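Filed under: Later Life & Companionship | Grant Updates

October 2026, by Lærke Gunnlaugsson

Hi all at the Renwood fund! I promised you a proper update on the Stemholm supper circle, so here goes (with apologies for the handwriting on the receipts, which is mine).

We have 97 members now, nearly all of them widowed or living alone after a long marriage. In March we were still fitting into the small room at Urkuvbridge, and these days we eat in two sittings. Of the 400 you gave us for rides home, 206 is spent, and I'd like to move 100 of what's left over to the travel partner evenings if that's okay with you. Those have really taken off! People want to go places again but they don't want to sit by themselves at breakfast in some hotel.

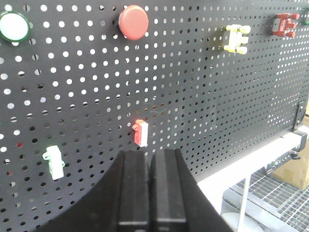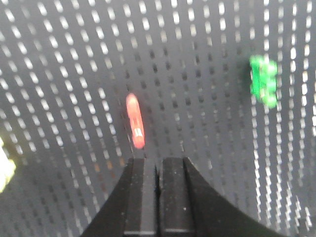 Unai Herrero told me he would never have answered a stranger's letter if he hadn't already shared a table with her twice, and he wants us to keep supper first and the trip talk after. Þórey Snorradóttir disagrees, she'd do it the other way around, so we're trying both this winter.

Two couples have come out of it so far, plus a whole lot of card players. Still to do: a second driver, and larger print on the sign-up sheet.

Contact the Stemholm supper circle | © Stemholm | Back to top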